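Pens in a fruit box: the Hudport pen drive is back

August 27, 2026

If you've walked past the front room at Bulo this week you've probably noticed that the big table has its gray cover on again, and if you know us at all, you know what that means. It's pen season! We're sorting everything people dropped off over the summer, and I've been in there most afternoons with a cup of tea and very inky fingers. 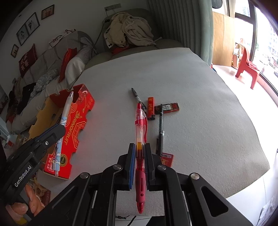
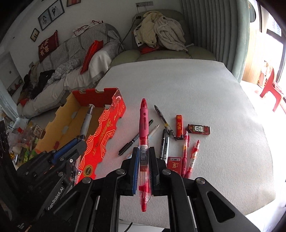
Red pens and the cardboard box, on the sorting table at Bulo.

What we've got so far

The count as of this morning is 644 pens, which beats last year by 62 (I checked it twice, I was so pleased). Most of them came from the drop-off jar at Lachance, the bakery on the corner, and a big bag came from the Plernus office when they moved upstairs in May. Thank you to both, and thank you to whoever taped a very sweet note to a bundle of highlighters. It's on the fridge now.

It's never only pens, of course. We get lighters every year, and little packets of this and that, and once a whole set of teaspoons. Anything that isn't for writing goes on the shelf by the door, so if you think you've lost something in one of our jars, come and have a look before the end of next week.

How the sorting works

It's pretty simple. You pick up a pen, scribble with it on scrap paper, and if it writes it goes in a box. Ballpoints and gel pens are kept apart this year because the kids at the homework club kept asking for gel ones and we never knew which box to send them to. Markers get their own bag. Dried-up ones go in the bucket under the table, and please do put them in the bucket and not back in the jar (you know who you are).

Red is the color we always have too many of. I don't know why! Sulastri Ngau, who runs the homework club, is happy to take them anyway and says they're good for marking up spelling sheets and for drawing strawberries. Blue and black go fastest, and cartoon pens go faster still. If you have any at home with a fun barrel and some ink left in them, there's a kid in Hudport who'd love one.

As for the boxes, we like the shallow fruit kind. They're nice and wide, so you can see what you've got without tipping it all out, and they're a good size to carry up the club's stairs. If you have a spare one, we could use 2 more.

Where they're going

The first 288 are going to the homework club before school starts. The rest will be split between the adult English class and the library desk, where pens seem to walk off on their own. Anisa Latuheru has offered her car for the library run, and she'd like some company for the unloading, so give her a shout if you're free that morning.

Come and help

We're at the table from three until six every weekday until it's all done. You don't need to sign up or bring anything, just wear sleeves you don't mind getting ink on. There's tea, there's usually something left over from Lachance, and the olive armchair is up for grabs if you get there before me.

The drop-off jars stay out through the end of next week. After that, please bring your pens straight to the front room.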